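The Drelletham Ferry: Notice to the Remaining Households

A short story

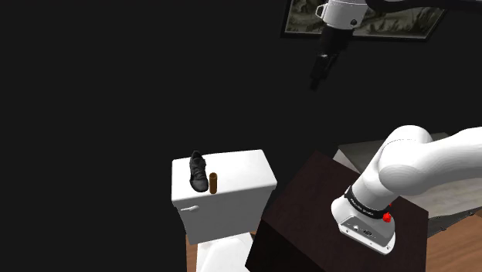
The Office of Crossings at Drelletham wishes to inform all remaining households that the evening ferry to Prornow will be withdrawn at the end of July. The Office has served the river for many years and does not take this step lightly. Residents who hold a return ticket are asked to use it.

The Office has received 611 letters on the subject. Each has been read and given a number. Letter 2 asked whether the ferry might continue to run on the nights when there is fog. The Office replied that fog could not be put on a timetable. The writer answered by return of post that it had been on one for as long as she had lived there, and enclosed the timetable. It was found to be correct.

Residents will be aware that the Prornow landing has been closed to passengers since the flood. The ferry has continued to cross in the evening, to wait at the far side for the usual period, and to come back. It was the view of the former Superintendent that a service should be kept up until it was formally ended, and no form for ending it could be found. The form has now been found. It was in the ticket office at Dunmore, under the lamp oil.

Several letters raised the matter of the passengers. The Office's ledger shows 2711 tickets sold for the outward journey since the flood, and 1364 collected on the return. The clerk who prepared these figures was asked to prepare them again, and did so, with the same result. The Office has no record of any person being left at Prornow. It also has no record of any person coming back who had not first gone over, although the boatman has spoken of this more than once, and was given a week's leave.

An inspection was made in the spring. The inspector crossed at half past seven with a lantern and a packed supper. He reported that the landing was in fair repair, that the ropes had been coiled by someone who knew how, and that there was a light in the upper window of the Pellitness Hotel, which had been sold for its timber. He did not go up to it. His report is complete except for the last page, which he has asked to write at home.

The Office understands that some households set a place at the table on ferry nights. It has no rule against this. It asks only that doors on the river side be latched after the final crossing, as the bell will not be rung again and late arrivals will not be announced.

Refunds may be claimed at the Drelletham window until noon on the last day. Tickets must be whole and dry – the window cannot accept a ticket that has been in the water, whatever date it carries.

The last boat will leave at half past seven. It will wait at Prornow for the usual period. The boatman has asked if he may wait a little longer, and the Office, having looked through its rules with some care, has given him permission.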